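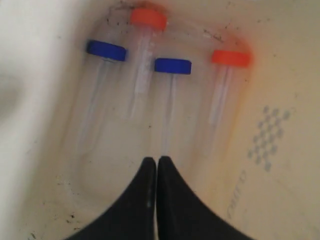
Tubes with blue and orange caps, cream bin

Sokbridge Teaching Lab
Prep Room Users' Meeting
October 9, 2022

Present: users from the Undolura and Prarkar course groups, prep room staff. Two apologies received.

1. Minutes of the July meeting

Accepted with one correction. Item 3 should have said that the Undolura group asked for more shelf space, not more drawer space. The shelf is still to be put up.

2. Capped tubes

Staff reported that tubes with blue caps and tubes with orange caps keep coming back in the same bin. The Prarkar group said its students had been told the colors did not matter. The course handout does say this, on page 5. Staff pointed out that the handout is about filling the tubes and was never meant to cover putting them away.

After some discussion it was agreed that tubes will be sorted by cap color at the end of each session, blue in one bin and orange in the other. Tubes without a cap go to the sink tray and not into either bin. The Prarkar group will change its handout before the next course starts.

There was a question about whether racks would be better. A price was obtained from Gu in the summer for racks that would hold everything, and it was more than the room has left this year. To be looked at again with the new budget.

3. Bins

The two bins stay side by side on the table against the wall, with the open space to the left kept for sorting. It was suggested that they be moved to the cart by the door, but the cart is used by both groups on class days and the bins would have to come off again each time. 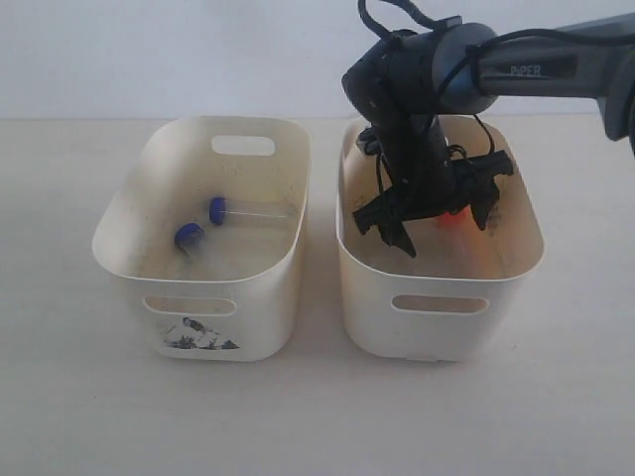
Minutes by Shaohua Shi

Condition of the bins was raised. Both need cleaning. The left one has gray smudges along the rim and on the floor. The right one is worse, with brown and yellow marks near the bottom and dark specks on the inside walls. Someone asked if the marks would come off or if the plastic was stained for good. Staff will wash both with warm water and dish soap first and report back. If the right one does not come clean, a new one will be ordered in the same shape, with the handle holes, so that the two can still be carried the same way.

The sticker under the front handle of the left bin can stay. A proposal to put color labels on both bins was carried, 11 in favor and 3 against. Those against felt that a sign on the wall would do. Labels go on the front, and on the left bin they must not cover the sticker.

4. Table

The table is to be wiped down after each session by whoever used it last. Bags and coats are not to be left on it. The Undolura group asked for a roll of paper towels to be kept within reach, and staff agreed to add this to the monthly order.
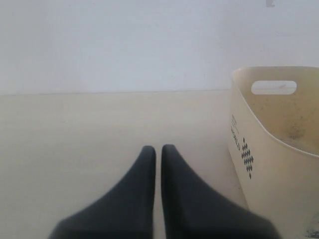

5. Action items

Wash both bins and report on the stains: prep room staff
Make labels for the bins: Shaohua Shi
Change page 5 of the handout: Prarkar group
Put up the shelf left over from July: prep room staff

6. Other business

The key to the supply closet is missing again. Anyone who has it should return it to the front desk. The next meeting will be set by email.

This site uses cookies to remember your settings. By continuing to browse you agree to our use of cookies. Accept | Manage preferences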